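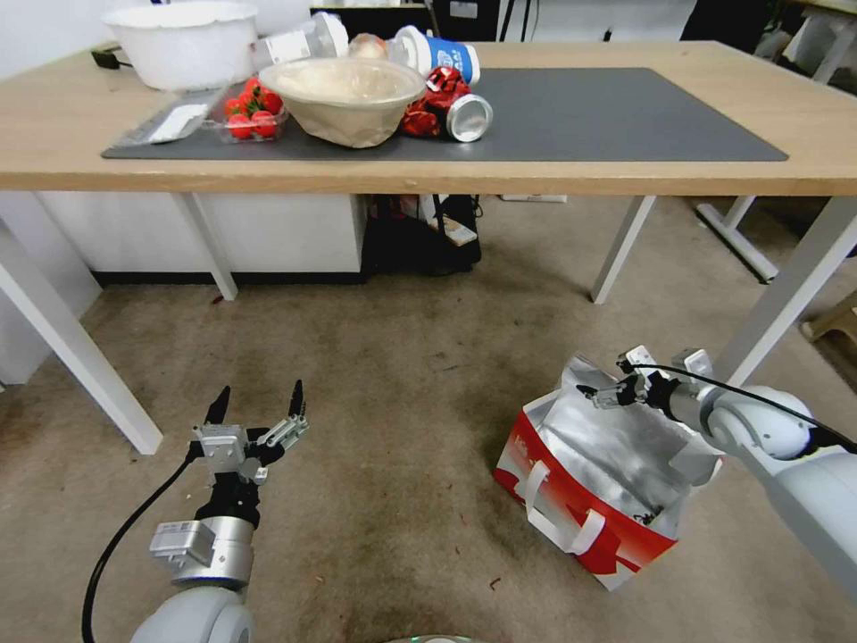
The refrigerator in my apartment is a Bundgaard, 10 years old, and for the past year the lettuce has been freezing against the back wall while the milk on the door shelf went off two days early. I spent most of June logging temperatures in it.

The dial on the inside of the cabinet runs from 1 to 5 and is not marked in degrees. It controls the compressor by way of a single capillary sensor clipped near the evaporator plate. The thermostat therefore knows the temperature of one spot near the coldest surface in the box and infers the rest. When the door shelf is warm, the natural response is to turn the dial up. This makes the back wall colder and does very little for the door.

I bought four Henus loggers, the kind the size of a matchbox with an external probe on a thin wire. They record once a minute and export a plain text file. Before using them I put all four probes in a glass of crushed ice and water for an hour. Three read within 0.2 degrees Celsius of zero. The fourth read 0.6 high, consistently, and I subtracted that from everything it produced afterward.

Air temperature is a poor thing to measure in a refrigerator. It jumps every time the door opens and recovers within minutes, and the food hardly notices. I put each probe in a small jar of water with a hole punched in the lid. The water smooths out the door openings and gives something close to what a yogurt would experience. If you only have a cheap thermometer, do the same with it and leave it overnight before you read it.

Positions for the first run were the top shelf at the back, the middle shelf at the center, the crisper drawer, and the upper door shelf. Dial at 3, normal use, no changes to how I loaded it. Kitchen temperature stayed close to 70 Fahrenheit the whole time, so I have not tried to correct for it.

Averages after the first week, in Celsius:

Top shelf, back: 0.4
Middle shelf, center: 3.9
Crisper: 4.6
Upper door: 8.1

The top back position dropped below zero on most nights. There is the frozen lettuce. The door average is well above the 4 degrees usually recommended, and there is the milk. No setting of the dial fixes both, as I confirmed by running it at 2 and at 4 for three days each. The spread between the coldest and warmest positions stayed almost the same and only the offset moved.

A spread of nearly eight degrees is large even for a cabinet without a fan. I checked the door seal with a strip of paper at intervals along each side. Along the hinge side the paper held. Along the lower handle side it slid out with no resistance for about the length of my hand. The gasket had taken a set where it meets the corner. A new one in the right profile cost more than I wanted to pay, so I warmed the old one with a hair dryer on low, pulled the lip outward, and taped the door shut for the night with packing tape. The paper held there in the morning, and it still holds now.

The second change was loading. I had been keeping tall containers pushed against the back wall, where they blocked the cold air from falling past the shelves. I moved everything forward by two fingers' width and stopped lining the shelves with mats. Berries went from the top shelf to the middle. Milk went from the door to the middle shelf as well, and the door now holds mustard, pickles, and other things that do not care.

Averages for the following week, dial still at 3:

Top shelf, back: 1.9
Middle shelf, center: 3.4
Crisper: 3.8
Upper door: 6.2

The top back minimum was 0.7. I also had a plug-in energy meter on the compressor circuit for both weeks. Consumption fell by 9 percent, though I would not put much weight on one week against another.

I have left one logger in the crisper to see what happens when the kitchen gets warmer. The other three are going in the chest freezer, which has a defrost drain that ices over, and I would like to know how often.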